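Pekov Pictures to Release "The Drundgate Ledger" on Disc and Digital

December 1, 2021

Retired safecracker Fonseca wants very little from life: a warm kitchen, a working radio and no further contact with anyone he met before the age of fifty. He gets the kitchen for eleven minutes of screen time. Then his former partner turns up at the back door with a head wound, a stolen ledger and an opinion about the soup, and "The Drundgate Ledger" is off and running.

Pekov Pictures will release the crime thriller on Blu-ray, DVD and digital platforms this December, following a festival run that its director calls "short, but we were fed."

The ledger belongs to Clustier, a shipping magnate who has bribed every official in the port town of Drundgate and, being a careful man, wrote it all down. There are 441 names in it. A good many of them own guns. With one night to get the book to the only prosecutor who isn't listed, Fonseca and his partner set out across town on foot, the getaway car having been repossessed in the second scene.

"I wanted to make a chase movie about two people with bad knees," said writer and director Lurdes Figueiredo. "Everyone told me the genre needed speed. I think it needs a man stopping halfway up a fire escape to reconsider his whole life while somebody shoots at him."

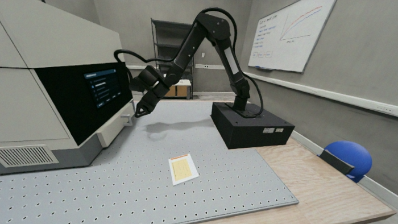 A computer-rendered robot arm over a gray breadboard.

Figueiredo shot the film in 27 nights, most of them in a fish market that was still open for business. The centerpiece is a long brawl among the ice tables, performed largely by the actors themselves and paused whenever a customer needed serving. The production bought 272 pounds of mackerel for the sequence. Cast and crew have asked that the subject not be raised in interviews.

Producer Akash Malhotra joined the project after reading the first 2 drafts, which he describes as "one very good script and one very long one."

"Lurdes sent me both and asked which I preferred," said Malhotra. "I said the short one. She shot the long one, then cut it down to the short one, and that is where the money went. I'm happy with it. My accountant has seen it twice and still won't tell me what he thinks."

The finished film runs 104 minutes and includes one car chase, which the two leads watch from a bus.

The Blu-ray edition comes with an audio commentary by Figueiredo and Malhotra, recorded in a single sitting and containing a lengthy disagreement over the ending. Also included are the original opening, a deleted subplot involving Clustier's dentist, a making-of feature and a gallery of storyboards drawn by the director, who asks viewers to be kind about the hands. The DVD carries the commentary and the trailer.

A limited edition of 1,796 numbered copies will be sold through the Pekov online store. It adds a booklet of production notes and a facsimile page from the ledger itself, with names supplied by members of the crew, several of whom used the opportunity to settle old scores.

"The Drundgate Ledger" is in English, with optional English subtitles. Review copies and interviews with Figueiredo and Malhotra can be arranged through the Pekov Pictures press office. Please state your preferred format, and allow extra time for replies from the director, who answers her mail in the order she finds it.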